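The Druvik came on a day when I had 3000 words due and a mountain of laundry on the sofa, so you can guess which of us I put to work first!

I should say I had been waiting for this since I was a kid. My aunt promised me that by the time I had my own place, a machine would do the chores. Well, I had my own place, right at the top of Hirkulthorpe, and now I had the machine too, on loan from Halvorsen for five weeks. I'd signed the form so fast I tore it.

"What would you like me to do?" it asked. It had a nice voice, a little like a librarian.

"Fold," I said. "Please. Anything."

It rolled up to the sofa and looked at the heap for so long that I made coffee. When I came back it had a sock. It turned the sock over, set it down, and picked it up again. I was thrilled. I sat on the floor and watched it like a ball game.

The towel took six minutes. The pillowcase took longer, and it folded that one around the sock (we found it later). A Tanard, my neighbor told me through the wall, would have been done by now. I told the wall that a Tanard couldn't open a drawer.

Then it got to the red things. It pulled one flat, smoothed it, stopped, smoothed it again, and brought the edges together so gently that I held my breath. I ran to pull up its wrist view on my laptop.

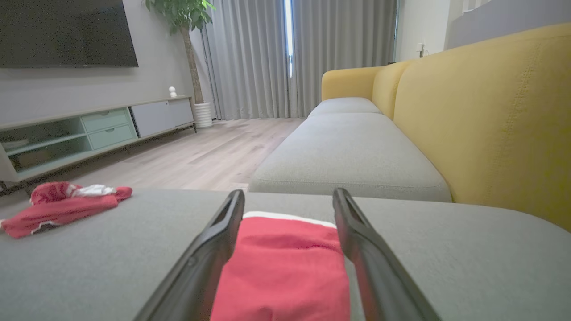 One red piece folded, one still to go.

"Is this correct?" it asked.

It was better than correct. It was neater than anything in my closet! I said so, probably too loudly, and the neighbor knocked.

"There is another one," said the Druvik.

"I know," I said. "Take your time."

It went left, toward the crumpled one, and I pushed my laptop under the chair and scooted closer. The 3000 words could wait until after supper.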